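Flalum opens orders for Sulter shelf-stocking kit, $499 a month, two catches

Flalum started taking orders Wednesday for Sulter, the add-on kit it has been promising since last year that's supposed to get a humanoid robot putting things on shelves without a programmer in the room. Price is $499 a month per robot. Contract is for a minimum of 2 years. Shipping starts in February, the company says, to the first 100 customers on the list, everybody else waits.

Quick version for those skimming: it's a software subscription, a compute box and a calibration set. No robot. No hands. You bring your own, and it has to be on the supported list, which right now is short.

More below, will update as we hear back from the company.

What's in the box

The compute unit goes on the robot's back or on a cart beside it. There's a head camera mount, a set of printed calibration boards, cables, and a login for Royer, the web dashboard where you tell the thing what goes where. Royer is the part Flalum spent most of the launch call talking about. You draw your shelf as a grid, drag item names into the slots, press go. If an item's not in the library you show it to the camera from a few sides and give it a name. Flalum says the library has 400 everyday items in it at launch, mostly groceries and tableware, more to come every month.

Supported hands are the multi-fingered type only. Two-finger grippers are "on the roadmap," no date.
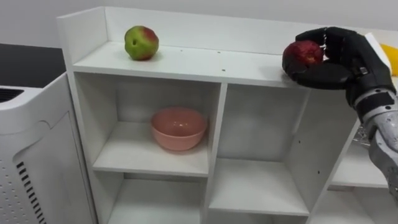 Shelf work is a harder sell than it looks and Flalum knows it. Boxes are easy, boxes have been easy for years. Fruit rolls. Fruit also bruises, and a store that has to throw out a crate of it because the robot squeezed too hard is not renewing anybody's subscription. So grip is where the kit is going to get judged, and the demo material leans on it pretty hard: fingers curled round a deep red apple with the thumb underneath, right at the end of the top shelf, another apple already sitting on the board to the left. Flalum says the grip force is set per item and can be changed in Royer with a slider. We didn't get to try the slider.

The other half is where the item ends up. Sulter has two modes for that. "Place" just gets the item into the right compartment, anywhere that's free. "Face" is meant to line things up at the front edge the way a store wants them. Face mode is an extra charge and it's not ready, the company would only say later in the year. Anyone buying this for a shop floor should read that sentence twice.

Who it's for

Small warehouses, back rooms, canteens, hotel kitchens. Those are the four Flalum named. Not supermarkets, at least not yet, the company was careful about that word on the call and wouldn't be pushed.

Product lead Keegan Caron took most of the questions. He said the kit came out of requests from customers who already had a robot, had bought it for something else, and had it parked half the day.

"They don't want another robot. They want the one they've got to do a second job after lunch," Caron said.

Asked about speed he was less chatty. A person is faster, he said, and will be faster for a while. He would not give an items per hour number. Said it depends too much on the robot and the shelf and that anyone quoting one figure for all of them is selling something. (He is also selling something, but fair enough.)

On failures: the kit stops and sends a message if it drops an item or can't find a slot. It won't go looking for something that's landed on the floor. A person has to pick it up and press resume, either in Royer or on the compute box, there's a physical button. Caron said early users asked for the button more than for any other feature.

Shelf rules

This is the bit buyers will want to check before they sign. Sulter is tuned for open shelving, fixed height, no doors. Cube units are fine. Wire racks are supported but Flalum calls that beta. Glass shelves are out for now. Anything with a door has to be opened by a person first and stay open, the kit won't touch handles.

Light colored shelves work better then dark ones, according to the setup guide, and the guide also wants even overhead light with no strong sun across the boards. Lower compartments are slower because the robot has to bend or back off to see in, and some robots on the list can't reach the bottom row at all. The guide has a reach table by model. Look at it.
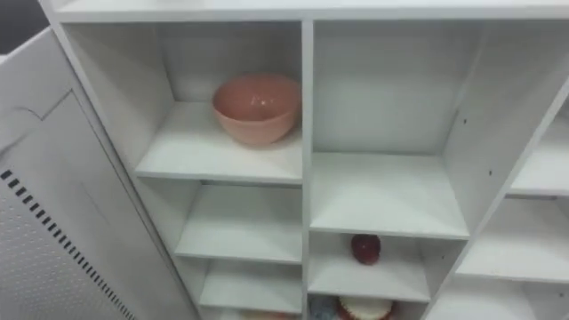
Mixed shelves are allowed, so you can have bowls in one slot and food in the next, and the items don't need to be the same all the way across a row. What you can't do yet is stack. One bowl per slot, no bowl inside another bowl. Caron said stacking is working in the office but isn't good enough to charge for. Soft packaging is also a maybe. Bags of chips, bread, anything that changes shape when you pick it up gets a yellow tag in the library, meaning try it yourself and don't call us. Okay the guide puts it more politely than that.

Baked goods get the same yellow tag. Eggs are red, no.

Setup

Flalum says a customer can be running in an afternoon. Steps as given on the call: mount the camera, plug in the box, hold up the calibration boards when the dashboard asks, walk the robot to the shelf, draw the grid, teach any new items, do a slow run with someone standing by the stop button. After that it goes to normal speed.

Move the shelf and you have to redo part of it. Not the whole thing, just the shelf scan, a few minutes. Change the hand and it's back to the start.

There's a paid install option if you'd rather not, done through Urncombe, the integrator that handles Flalum's service calls already. Urncombe hasn't published a price for it. We asked, got told it's by quote. Sites outside the service area get video support only.

The two catches

One is the contract. There's no month to month, no trial, and leaving early means paying out whatever is left. For a kit in its first release that's a lot to ask. Caron said the compute box is costly to build and the term is what keeps the monthly price down. A shorter contract at a higher price is "being discussed" which could mean anything.

Two is Royer. It runs in the cloud, so no internet, no new jobs. The robot will finish the job it's on if the line drops, then it waits. Camera footage from failed picks gets uploaded so Flalum can look at what went wrong. You can turn that off, but it's on by default and turning it off also turns off the weekly grip updates. Customers with rules about cameras in the workplace are going to have questions, and so will their staff.

Caron said a local version of Royer is planned for larger customers. No price, no date.

Also worth knowing

Warranty covers the compute box and the mount. Doesn't cover the robot, doesn't cover the hand, doesn't cover stock. If the kit crushes your fruit, that's your fruit.

Item library is shared. If you teach the system a new item it can be offered to other customers unless you mark it private. Private items are included in the price, no cap on them that we could find.

Dashboard is English only at launch. Spanish is next.

Orders are through the Flalum site, deposit is one month's fee and it's refundable untill the box ships. The company wouldn't say how many of the first 100 places are gone.

We've asked for a loan unit and been told maybe in the spring. Also asked which robot models get added to the supported list next, and whether existing Flalum customers get any kind of discount. No answer on either by the time this went up.

UPDATE, 4:40 p.m.: Flalum replied on the discount. There isn't one, but existing customers can skip the deposit. Still nothing on the models.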